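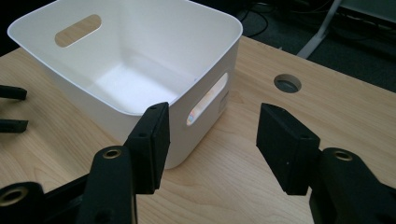 Home | Forums | Film Craft | Awards & Guilds | Search | Log in

Thread: Eligibility for previs and stunt-vis crews in the ensemble categories

kornach_reel
Trying to settle a question about the Iramer Awards submission rules before the March window. The stunt ensemble category asks for a list of "performers who executed or doubled action on camera." Our feature, Ditenell, had a stairwell fight that was designed, rehearsed and shot as stunt-vis by a separate team. Two of those people never appeared in principal photography. The choreography in the final cut is theirs nearly move for move.

Does anyone have experience listing stunt-vis performers? The online form has a role dropdown and none of the options match.

12 replies | 1365 views

gatefold
They aren't eligible under the wording you quoted. "On camera" has been read as the camera that produced the released footage. Stunt-vis footage is reference material unless shots from it survive into the cut. List the two under the coordinator's supplementary credits and move on.

M. Savchuk
I disagree with gatefold on one point. The text says "executed or doubled action on camera." It doesn't say which camera. I submitted for a series last cycle with one rehearsal performer on the list, flagged in the notes field, and the entry was accepted without a query. I don't claim that establishes a rule. It does mean the reading isn't as fixed as gatefold makes it sound.

gatefold
Accepted without a query means it wasn't checked. The lists are only audited if the entry is nominated. Was yours?

M. Savchuk
No.

gatefold
Then you have no data.

pulley_rig
Coordinator here, mostly television. Some practical notes.

The category recognizes a cast list, so the starting document should be the stunt contracts and the daily production reports. If a person has a performer contract with adjustments logged against a shoot day, they go on. If they were engaged as riggers, assistants or rehearsal crew, they don't, regardless of how much of the fight is theirs.

Kornach, how were your two contracted?

kornach_reel
One was on a performer agreement for the whole run, including over 2 weeks of rehearsal. The other was engaged through the vis vendor, Kushnir, on their own paperwork. So by your test one is in and one is out, even though they did identical work on opposite sides of the same fight.

pulley_rig
Not quite. The first one has the contract but no shoot day. You need both. Check whether he was called as a standby on any of the stairwell days. Standby counts in my experience if he was in wardrobe and on the report.

slate_and_sticks
There's a bigger problem with these lists. A film with a large second unit can submit a hundred names and the voters see one block of text. A fight-driven film with nine people gets the same block. Nothing on the ballot separates wire work, driving, fire, falls and hand-to-hand. Voters end up picking the title they already liked. Whether two rehearsal people are on the list has no effect on the result.

pulley_rig
It has an effect on the two people. Being a named member of a nominated ensemble gets used in hiring. I have seen it used in rate negotiation too.

slate_and_sticks
Fair. I was talking about the vote.

editbay_north
From the post side: check the cut before assuming no vis footage survived. On a picture I assisted on, the editor kept an insert from the stunt-vis, a hand catching a railing, because the matching setup was soft. VFX cleaned it up and it went through the DI like any other shot. Ask for the source column in the final EDL. If there's a clip with the vis roll prefix in it, your performer was on camera by gatefold's definition too.

gatefold
Agreed. If it's in the EDL I withdraw the objection for that performer. Attach the relevant event line to the submission.

kornach_reel
Good suggestion. Asked our assistant editor. One event in the stairwell sequence comes from a vis roll, a foot on a step, 12 frames. It's the Kushnir performer.

So currently the one with the right contract has no footage, and the one with footage has the wrong contract.

M. Savchuk
List both, put the EDL event and the contract dates in the notes field, and let the awards office strike one if they want to. The notes field exists for this.

gatefold
I would write to the office first. A struck name after nominations are announced is worse for the performer than an omission.

pulley_rig
Seconding that. Send the question with the exact contract title used by the vendor. And still look for the standby call.

kornach_reel
Found a standby call on the second stairwell day. He's on the production report, wardrobe fitted, not used. Writing to the office about the other one tonight. Will post their answer here.

Share (2) | Watch thread | Page 1 of 1

Related threads
Who signs the stunt list when the coordinator is replaced mid-shoot?
Utility stunts and the credit crawl
Second unit director credit on limited series
Screeners: watermark placement and compression complaints
Do voters watch the stunt reels?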